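The Robot That Practices in Its Sleep

I've been writing about software for a long time, and I still had no idea how much of a robot's life happens before there's a robot. Then I spent a couple of days at Olivmont, a small company that builds planning software for factory arms, and now I can't stop talking about it. (My family would like me to stop.)

The product is called Dustbridge. You give it a job, say, move this part over there, and it works out a path for every joint in the arm so the thing gets where it's going without smacking into the table or itself. Sounds easy! I reach for my coffee all day long and never plan a thing. But an arm has a lot of ways to reach the same spot, and plenty of them are terrible.

So they rehearse. The planner runs in a simulator, over and over, with a different starting setup each time. The batch I watched had 1124 runs in it, and it was done before we'd finished lunch. Of those, 206 came back marked as failures, and I made the mistake of saying "oh no" out loud. The engineers were delighted. Failures are what they read all afternoon.

They pull one up, stop it at some moment, and argue. Is the wrist at a silly angle? Did the planner believe the part was a hair lower than the simulator did? I got pulled into one of these arguments myself and had opinions within minutes, none of them useful.
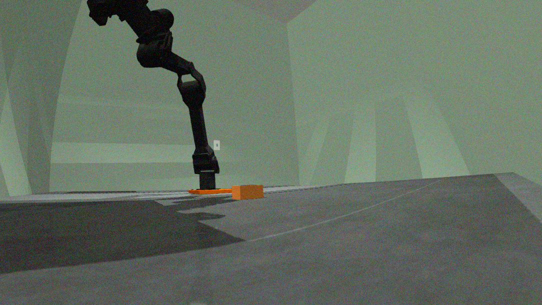

The arm at the orange pieces, in simulation. Plain colors and a plain room are plenty for checking a path.

What surprised me most was how much time goes into the shapes nobody sees. Dustbridge has its own rough idea of every object, a sort of invisible padding, and it plans around that padding. Make it too fat and the arm refuses to go anywhere near the part. Too thin, and it clips a corner. The team has a little tool called Gerkley that draws the padding on screen, and I watched them shave 8 millimeters off one block and send the whole job back to the queue.

The rerun was better, though two of the old failures turned into brand new failures, with the elbow swinging out wide like it was trying to flag down a cab. More arguing. More coffee.

They're hoping to have the next version running on real arms in October. I've asked if I can come back for that, and I've promised to keep my opinions about wrists to myself.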